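Zuron Bench Kit for single-arm towel folding

Zeltham workshop parts page. Sold as a kit, without the arm.

The kit is a table top, a green cover for it, a mount plate and the settings file we use on our own build at the shared workshop in Clakiddale. We make no promise that it will fold your laundry. Plenty of sellers do, usually with a sped-up video and a very stiff towel, and we'd ask to see the same thing at normal speed with an old one. 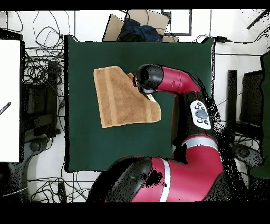

Price is 337 with the mount plate, 300 without. If you already have a plate that fits your arm, keep it. Ours is heavier but we can't say it is better — the bolt pattern is the same.

The cover is dark green for a dull reason: a tan towel shows up well against it. White tops gave us trouble. You could buy fabric yourself and save some money, and we won't argue.

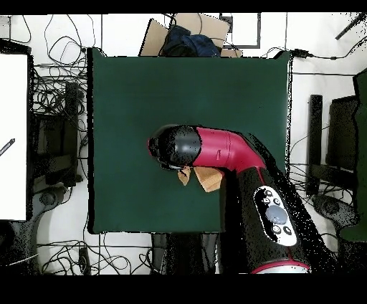

Settings are for one arm only. Two-arm users have asked whether the file can be adapted, and our answer is maybe, with a lot of patience. Terry cloth grabs at itself, tags get in the way, and a fold that looks fine from the head camera can look poor from the side. Set up both views before you blame the gripper. 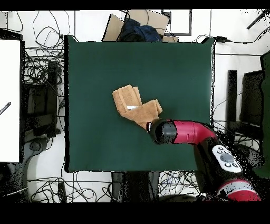 Gripper at the lower right edge of the towel, tag tucked in the fold.

The kit does not include cable ties or trunking. Buy them. You will need more than you think, and our own floor is no advertisement. Allow 12 bolts for the mount and check them after the first evening.

We also tried the Vieira fingertip pads, which cost 40 a pair and are meant to improve grip on cloth. We saw no difference worth paying for and don't stock them.
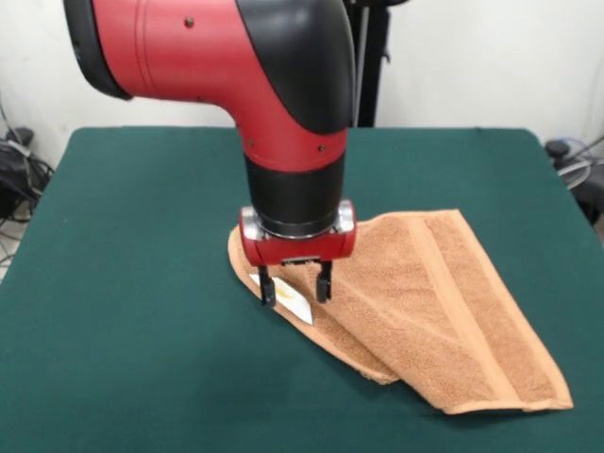 Clakiddale, November

Shipping has resumed for table tops. Mount plates are still on back order, so the full kit will go out in two boxes. Returns are accepted on unused parts only, and a cover that has been glued down counts as used.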